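Print this page
E-mail this page

Masking the robot's own body before you build the costmap

In the Drasetti simulator many people meet the same problem in the first week. The robot enters a corridor, the planner says the goal is blocked, and there is no obstacle in front of it. In most cases the obstacle is the robot. The head camera sees the shell and the grippers, the depth points go to the costmap, and the planner refuses to drive through itself.

This tutorial explains how to set up the self-filter in Zelley. You need a working robot model and one recorded run. I use the Caldeira hallway world, but any narrow place is good for this.

Step 1. Check the camera transform

Open the run in the viewer and draw the robot model over the camera image. The edges of the model must fall on the edges of the body. If they are shifted, stop and correct the camera mount in the model file. Do not try to hide a wrong transform with a bigger padding. I did this for most of September and lost a lot of time.

Step 2. Turn on the filter

In the perception file, write these lines:

self_filter: on
links: torso, shoulder, wrist, palm, finger
padding_mm: 9
publish_mask: yes

Give every link by name. The older version accepted "arm" for everything after the shoulder, but the new one ignores it and gives no warning.

Step 3. Set the padding

Start with 9 mm and move the arms slowly through their range. If you still see single points near the fingers, increase the value a little. With 75 mm the map is very clean, but thin objects near the hand also disappear, and the grasp planner needs them.

Step 4. Test it with the head down

Tilt the head until the torso covers a large part of the view, and raise both grippers.
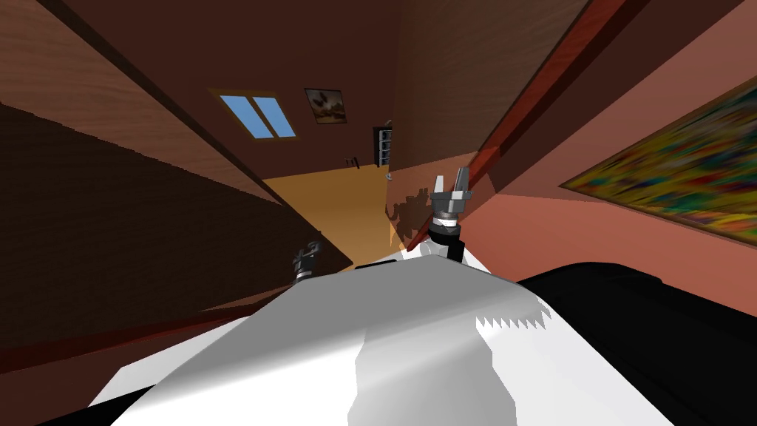 Caldeira hallway, head camera. Torso shell in front, both grippers raised, right gripper near the pink wall.

Save the depth cloud with the filter off, then with it on. In my run the filter removed 2,136 points after downsampling. The walls and the floor must stay in the second cloud. The shadow of the arm on the wall belongs to the color image only, so the depth filter does not touch it. If you use color segmentation too, check this part separately.

Step 5. Clear the old map

Points which were added before the filter stay in the costmap. Call clear_costmap one time, wait 40 cycles, and send the goal again.

Benedita Guerreiro corrected the link list in Step 2. The same settings work in Clokside, but there the padding is written in meters.

Henrique Sequeira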